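Telter Cell Practice Kit for Two-Arm PC Service Benches
Sold by Brenaro. Page notes by Dalva Prado, updated Mar 31, 2020

What you get: the printed practice manual, a gray-tray layout sheet, blank risk assessment forms and one remote review of your cell. Price: 753. Shipping is extra.

I'll say up front that I don't like most of what gets sold under the word "compliance." A binder has never stopped an arm. We stock this one after sending two others back, and we still have complaints about it.

The manual starts from the whole application. Plenty of buyers see "collaborative" on an arm's data sheet and figure the paperwork is done. Then they put a gripper on it, hand it parts with sharp metal edges, hang a second arm over the same bench, and the data sheet covers very little of that. Telter makes you assess the arm, the fingers, the part and the fixture together. Good. It also makes you do it again when any of them changes, and I would bet most shops skip that.

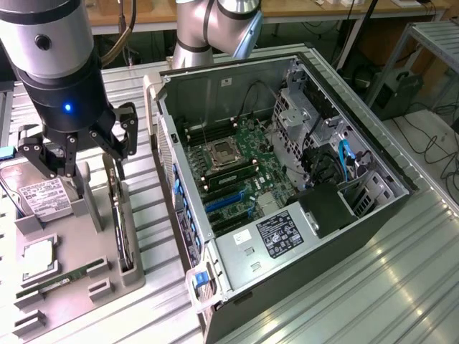

Section 5 deals with shared reach. If two arms can get to the same computer case, the manual wants the overlap drawn on paper, a rule for which arm gives way, and a stop that halts both. Software zones alone don't satisfy it. Nuwan Dewan, who reviews cells for us, thinks the section is too soft on cable routing, and I agree with him. It gets half a page.

Section 9 is about working inside an open chassis. Set force limits for the weakest thing the fingers could touch, write down how you measured them, and keep the numbers with the program version. Power to the computer is disconnected before it goes on the bench. Static control gets its own checklist, and it's a decent one.
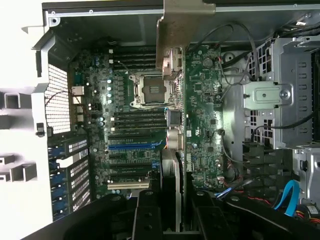

The claim on the Telter flyer that the kit "makes your cell safe" is nonsense, and we asked them in November to drop it. Filling out forms does not certify anything. You still need a competent person on site and you still need to read the standards that apply where you are.

Not included: fencing, scanners, force gauge, copies of any standard.

Remote review takes 2 hours and is done by Nuwan or Hilkka Hämäläinen. Have your drawings ready.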